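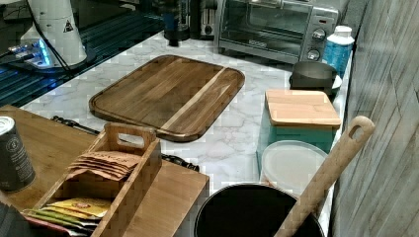
**Figure 2.** Kitchen counter used for the hand-guided and remote-control demonstrations, with a cutting board, a tea organiser and a toaster oven.

### 3.2 Collecting demonstrations

Operators showed each task in one of two ways: by guiding the arm by hand, or by driving it remotely through the Joltier interface. The Momlow set holds 800 demonstrations across 7 tasks, with at least 100 for each task. Objects were left close together on the counter so that the learner had to plan its reach among neighbouring items. Demonstrations in which the operator paused to correct a grasp were kept and labelled as such.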